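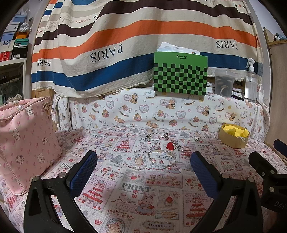 Stadus Community Hall Association
Minutes of the ordinary meeting held on September 21, 2025

1. Opening and apologies
The chair opened the meeting at 7 pm. Apologies had been received from two members and were accepted.

2. Minutes of the previous meeting
The minutes of the April meeting were approved with one correction: under item 5, 'Drunader Lane' should read 'Drunader Road'.

3. Matters arising
The side gate has been rehung. The quotation for the kitchen extractor is still awaited from Kaczorowski Heating, and the secretary will write again.

4. Accounts
The balance of the craft fund stood at £274 after payment of the insurance excess. Income from the summer table sale was £108. The accounts were received.

5. Winter craft fair
It was agreed that the fair would go ahead in the main hall. The charge for a full table will be £12, with half tables at £7. Stallholders are to bring their own cloths – the hall's are being kept for the refreshments. Jewellery and other small goods are to be placed away from the main doors. A request from the Gelum allotment group for a shared table was granted. The printer will be asked for 400 leaflets.

6. Hire charges
A proposal to raise the evening rate was discussed at length. Members differed on whether regular hirers should be exempt, and the item was deferred.

7. Other business
The hall has 40 stacking chairs in need of new feet. Purchase was approved.

The meeting closed at 8.35 pm.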